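MEDIA RELEASE - November

Curko opens furniture showroom, 400 pieces on the floor

Curko opens its new showroom this month. Tables, seating, cushions, all under one roof for the first time. Doors 9 am. Free parking out back, enter from the laneway.

Light wood tabletops on black metal legs are the core of the range, 19 sizes in all. Seat pads sold seperately, pale pink is the new colour. Teal upholstery carries over from last season.
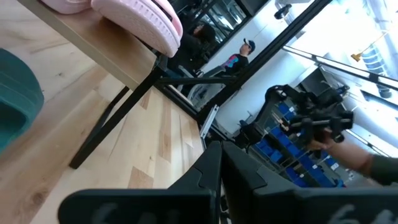
Delivery is free on orders over $3000, metro only. Regional quotes on request, allow 34 days for anything made to order.

"People wanted to sit on the stuff before they paid for it. Fair enough," said showroom manager Efren Mangubat. "So come and sit on it."

Trade buyers welcome from 7.30 am, bring your account number. Floor samples are not for sale untill the new year.

Media contact: Efren Mangubat, Curko front desk. Price list on request.

ENDS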